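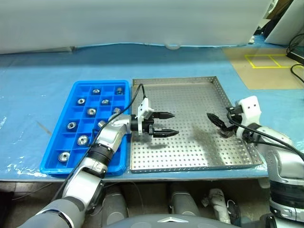
Paka Tray Transfer: data card

What it is

2280 recordings of a two-armed robot moving small metal parts from a blue compartment tray to a perforated steel one. A bored teenager could do it while arguing on the phone. We chose it for that reason, and have regretted it on and off since February.

Paka began as a kitchen project. The plan was to unload a dishwasher. After a month of forks we moved to the shop floor, where the objects are at least all the same shape.

What's in it

Teleoperated runs: 1037
Policy runs, unassisted: 784
Policy runs where a person took over: the rest
Held out for testing: 205, drawn from the unassisted runs

Each recording has head camera video, joint positions for both arms, gripper opening and a one-line note from the operator. The notes are unedited. Several are just "no."

Parts are silver, shiny and ring-shaped with a hole through the middle. They start one to a cell, with some cells left empty. Operators chose their own order, so please don't read strategy into it.

Can it do the job yet?

Sort of. It picks well from open cells and badly near the raised rim, where the fingers like to ride up on the plastic. Shiny metal on shiny metal is also hard on the vision model, which has tried to pick up its own reflections.

A person is still much faster. The robot doesn't take lunch, but it does take recalibration – usually at lunch.

Known problems

Runs from the Bovthorpe site use an older gripper calibration. Filter on the site field.
Dropped parts are labeled "drop" whether or not they landed somewhere useful.
Lighting drifts after 4 p.m.

Dishwasher data is in a separate folder. Expect forks.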